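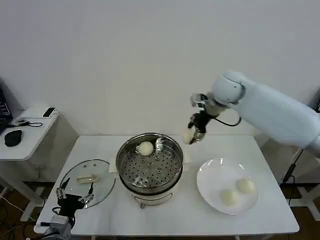
Ticket 891, Rirkow bench, two-arm cell. Opened by Efe Ekpo, November 19, 2025. Right gripper reports "object held" on an empty close, and on some cycles drops out of force hold part way through a transfer. The job is the bun transfer between the steamer pot and the plate, with the glass lid laid flat on the left side of the table. A bun compresses under very little load, so the grip threshold is set low and any drift in the finger zero shows up here before it shows up on rigid parts. Cell software is the Plorkura build from September. No change to the arm calibration in that time.

Checks so far:

Controller restarted, fault returned within 24 cycles.
Finger zero read at fully open: 301 counts. The commissioning sheet says 0 plus or minus 15.
Finger zero read again after five minutes at rest: unchanged.
Left gripper, same test: within limits.
Connector at the right wrist reseated. No change.
Cable loop on the underside of the arm flexed by hand with the live reading open. The value moved by a few counts and settled, so the cable is not ruled out but looks unlikely.

Next test was on the lighter, stiffer side. A thin clear dome was gripped near its base between the two fingertips, wrist camera on, to see whether pad contact was even left and right.
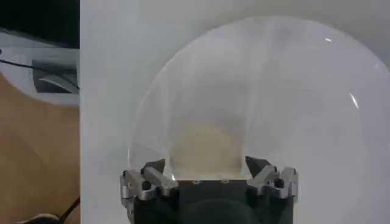 Oluwaseun Idahosa replied that even contact at the pads says little about the zero, and asked whether the offset had been stored with the fingers closed. The Eze driver takes whatever position it finds at power-up as its reference if the stored file is missing. He had the same symptom on the Brorniditz cell and cured it by rewriting the file, no parts changed.

Checked. The reference file for the right gripper was absent from the controller. The left one was present. The log has a write error at line 3,563 and nothing after it for that file.

Actions taken:

Right gripper jogged to fully open, hard stop confirmed by eye.
Zero stored, file written, permissions compared with the left gripper and set the same.
Controller powered down for a full minute and restarted. Zero now reads 4 counts.
Grip threshold left as it was.
Approach height over the steamer tray checked at reduced speed before going back to normal running – the fingers need to clear the pot rim on the way in. 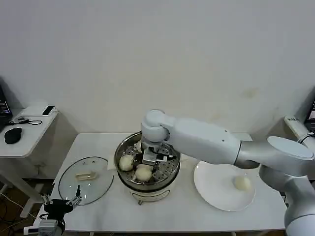
Right arm over the steamer tray, gripper inside the pot rim.

Empty close repeated ten times after the restart, no false "object held". Force hold still to be proved over a longer run. Cause of the write error not found. Efe to check free space on the controller disk and send the log to Oluwaseun. Spare wrist cable stays on the shelf for now.

Status: open, monitoring.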